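Can a Machine Tidy Up Yet?

I have wanted a robot to clean my kitchen since I was nine, so when the woman who runs training at Pandura agreed to talk, I skipped the small talk. Can it do my chores?

"Some of them, slowly," she said, and laughed. "Please don't throw out your dish rack."

Her team teaches by hand. A person picks up a pair of grippers and does the job — a ball goes in a basket, say — and then does it again. I asked how many times. "For one simple task? 400 on a good week, and we'd love 3000." My wrists hurt just hearing it!

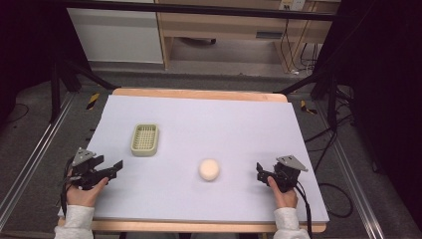 So what's hard about a ball?

Soft things, mainly. "You squeeze without thinking," she told me. "A machine has to learn how much is too much." Laundry is worse (she groaned when I brought up fitted sheets), and she won't promise me folded towels by June.

Shop floors are a different story. She says sorting parts into bins is close, as long as the bins stay put. Back at home, my bins wander, my kids wander, and there's usually a sock in the sink.

Would she buy one for her own place? She took a while over that. "For picking up toys, yes. Near my good glasses, no — ask me again in 2 years."

I've put it on my calendar.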